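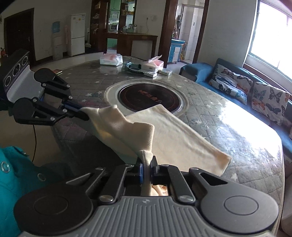
1. 研究の背景と目的

医薬品の承認審査では、主要評価項目に代替エンドポイントを用いる例が増えている。代替エンドポイントとは、生存期間や日常生活機能のような臨床的帰結を直接測る代わりに、検査値や画像所見など、より短期間で測定できる指標を用いるものを指す。審査期間の短縮に寄与する一方、指標の改善が患者の臨床的利益に結び付くかどうかは個別に検証を要する。

本報告では、慢性腎臓病を対象とする第II相試験の公開用要約データを用い、代替エンドポイントの選択が有効性の判定に与える影響を検討した。対象薬は開発名Vidis、開発企業はProtdaleである。解析はPrecious MahlanguとFredy Llanosが、文献調査はRocío Salazarが担当した。

2. 対象データ

使用したのは、OspinaおよびJismontの2地域で実施された無作為化二重盲検比較試験の要約表である。登録例は519例で、プラセボ群、低用量群、高用量群に1対1対1で割り付けられた。各群は173例となる。このうち高用量群で投与を完了したのは167例であった。中止理由の内訳は要約表に記載がない。

個票データは入手できないため、共変量による調整および部分集団の再解析は行っていない。欠測値の扱いは原資料の規定に従い、全割付例を解析対象集団とした。

3. 方法

3.1 評価項目
以下の二つを比較した。
(a) 尿中アルブミン・クレアチニン比(UACR)のベースラインからの変化率
(b) 推算糸球体濾過量(eGFR)の年間低下速度(スロープ)

(a)は測定が容易で変化が早期に現れるが、同一患者内の日間変動が大きい。(b)は腎機能の経過をより直接に反映する。ただし投与開始直後の血行動態変化による一過性の低下を含むことがあり、急性期を除いた慢性期スロープと全期間スロープとで結論が異なる場合がある。

3.2 統計処理
UACRは分布の歪みが大きいため対数変換後に群間差を求め、幾何平均比として示した。eGFRスロープは要約表にある線形混合効果モデルの推定値をそのまま引用した。有意水準は両側5%とし、用量間の多重性には固定順序法を適用した。検定順序は高用量、低用量の順である。なお、(a)と(b)の間の多重性は調整していない。

4. 結果

UACRについては、高用量群のプラセボ群に対する幾何平均比は0.83、すなわち17%の低下であり、統計学的に有意であった。低用量群の低下は9%で、有意差は認められなかった。

eGFRの全期間スロープでは、両用量群ともプラセボ群との差は有意でなかった。慢性期スロープに限ると高用量群で低下の緩徐化がみられたが、信頼区間は0を含んでいた。固定順序法の規定により、eGFRに関する低用量群の検定結果は参考値として扱う。

5. 考察

同一試験であっても、UACRを主要評価項目とすれば高用量群は有効と判定され、全期間スロープを主要評価項目とすれば有効性は示されない。この不一致の要因として次の点が考えられる。

第一に観察期間である。スロープの群間差を検出するには長い観察期間と多くの症例を要し、今回の試験規模では検出力が不足していた可能性がある。第二に、UACRの低下が糸球体内圧の変化による可逆的なものであった場合、投与終了後に元の値へ戻ることがあり得る。要約表には休薬後の測定値がなく、この点は判別できない。

Wilson Zapataからは、承認を条件付きとし、市販後に腎不全への進展を主要評価項目とする検証試験を義務付ける制度を適用した場合の検討が必要との指摘があった。条件付き承認では、検証試験の遅延や症例登録の停滞が制度上の課題となる。承認後に対象薬が市販されると、プラセボ群への参加同意が得にくくなるためである。期限と撤回要件を承認時に明示しておくことが前提となろう。

6. 限界

要約データのみに基づく検討であり、患者ごとのUACR変化とeGFRスロープの相関は評価していない。代替性の評価には本来、複数試験を統合したメタ回帰が必要である。今回は単一の試験を扱ったため、得られた結果をVidis以外の薬剤や、作用機序の異なる薬剤群に一般化することはできない。安全性データも検討の範囲外とした。

7. 今後の課題

同種の試験の要約表を追加収集し、試験単位での治療効果の相関を推定する。抽出項目の定義はJhonatan Chambiが作成中であり、3月の中間発表までに確定する。eGFRの算出式が試験間で異なる場合の換算方法は未決定である。

役割分担
データ抽出・統計処理:Precious Mahlangu、Fredy Llanos
文献調査・背景執筆:Rocío Salazar
抽出項目の定義:Jhonatan Chambi
制度面の検討・査読:Wilson Zapata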